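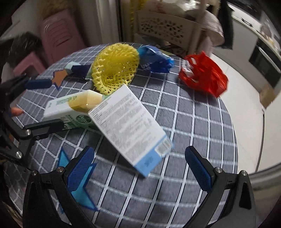
*The round table and its gridded cloth, medicine box tilted up, with both hand grippers in view.*

# Looking after the Kurisura pair

Welcome to the gripper page, which has been meant to go up since May and has finally made it! These two hand-held grippers spend most of their working life at a round table in Fosbridge, among soap boxes, fruit nets and crumpled bags, and they need a bit more care than you might guess from the outside. Abelardo Vergara wrote most of the routine below, and I've only tidied his spelling and added a few things I learned the slow way.

**Finger pads.** The blue textured rubber on the inner faces is the part that gets touched by everything, so it gets cleaned first – a damp cloth along the grain, then a dry one, and please don't use the orange degreaser from the Ibarra cupboard (it leaves the rubber slick for days). We log the hours on each set, and the last pads came off at 464. The new ones are the softer Jelon kind and we like them very much.

**Pivot screws.** Those silver heads on the joints work themselves out a little at a time. Abelardo goes over them every 97 hours with the short driver, snug and then a small nudge more, opening and closing the fingers by hand between screws to feel for any stiffness. If a joint binds, back the screw off and start over.

**Odd shapes on the table.** After a pad change we like a good mixture laid out before anything else is tried: flat boxes, a foam mesh net that squashes, shiny plastic that slides, a toy wand with its star at one end. Run each finger fully open and fully shut 3 times first, and listen for clicking at the linkage.

Spare pads are in drawer 779, left side, under the bag of washers. If you take the last set, write it on the lid and let Abelardo know before he goes home.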